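Ellthorpe Home Recording list
June 17, 2026
Re: fiddle tracks sound boxy

> I've been doing my fiddle parts with the Cordier ribbon mic into the
> Delteseck interface. Playing is ok but everything comes out boxy,
> like I'm inside a cupboard. EQ helps a bit. Is it the mic or do I
> need to spend 600 on a better preamp? Deadline is the Wostau
> compilation in September so not much time.

Don't buy the preamp yet. Boxy is nearly always the room plus being too close. Ribbons get thick up close anyway.

Move the mic back, 4 feet if you can, and up a bit, pointing down at the bridge. Then cut 2 or 3 dB somewhere between 600 and 850. Sweep for it, dont trust my numbers. Gain will be higher so you'll hear more hiss — for fiddle in a mix it wont matter.

Also which room are you in? Small square bedroom is the worst, mine was awful until I gave up on it. Try the hall.

Can send you my raw takes if you want to compare, one close, one far. Same tune, same bow, no EQ on either.
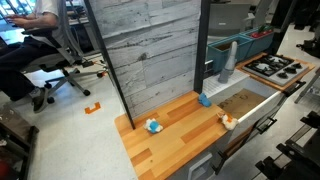
My far take was done in the kitchen, and it's still the best fiddle sound I've had at home. Hard surfaces but they aren't all facing each other, so you get some air without the flutter. I stood by the wood counter, sink end. A few small plush toys on there, they do nothing for the acoustics. Turn the fridge off first and remember to turn it back on. Gotta run, files tonight if the upload behaves.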